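4.2 The open day at Tramcombe

We'd only ever run the two-arm setup with our own people in the room, so the open day on Wednesday, March 13, 2019 was a bit of a leap for us. Kirsty McAlister did most of the talking while I looked after the Itari controller, and we had 42 visitors through by mid-afternoon (plus a few who wandered back for seconds!). The job was small boxed parts, picked up and set down by the grippers at the centre of the bench.

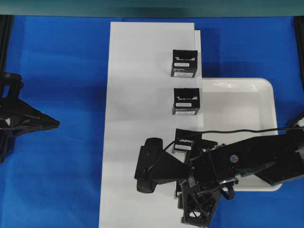

What I hadn't planned for was how much people wanted to talk about speed. We'd slowed the arms down in February after the Fomora trials, and I still think that was the right call – visitors lean in, and a slow arm gives everyone time to lean back out. Kids liked it slow. The engineers grumbled, and one of them stayed for around 14 minutes arguing with me about grip force, which I enjoyed more than I probably should have.

We used boxed servos all day because they're a handy size and we had plenty on the shelf. The dark packaging also gave the Ondieki vision module a decent edge to find against a white surface, though glare is another story and I'll get to it in Section 5. 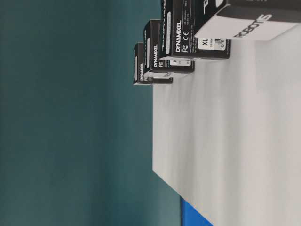

Figure 7. Black DYNAMIXEL boxes in a row on the white tabletop.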